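Sudton Museum Learning Pages
How Do Pipes and Tubes Join Together?

Water has to travel a long way before it reaches your kitchen faucet. Most of that trip is made underground, inside pipes. One pipe cannot stretch across a whole town, so builders connect many shorter pieces, end to end.

The place where two pieces meet is called a joint. A good joint keeps the water in and the dirt out.

People have been making joints for a very long time. Over 2,000 years ago, Roman builders made clay pipes with one narrow end and one wide end. The narrow end of each pipe fitted inside the wide end of the next. Gaps were sealed with a paste made from lime and oil.

Today, pipes may be made of metal, clay, concrete or plastic. Some are glued and some are screwed together. Others have a rubber ring inside that is squeezed tight when the pipes are pushed together.

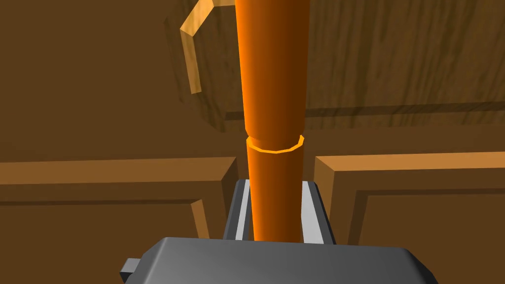 A computer drawing of two orange segments with a thin ring where they meet.

Try it yourself
Roll two sheets of paper into tubes, making one slightly narrower. Slide the narrow tube a short way into the wide one. Does the joint hold when you lift it?

Word list
Joint: a place where two parts meet.
Collar: a ring that goes around a pipe or rod.
Seal: something that closes a gap.

Text by Iara Godoy. Reviewed by Kenji Ferreira.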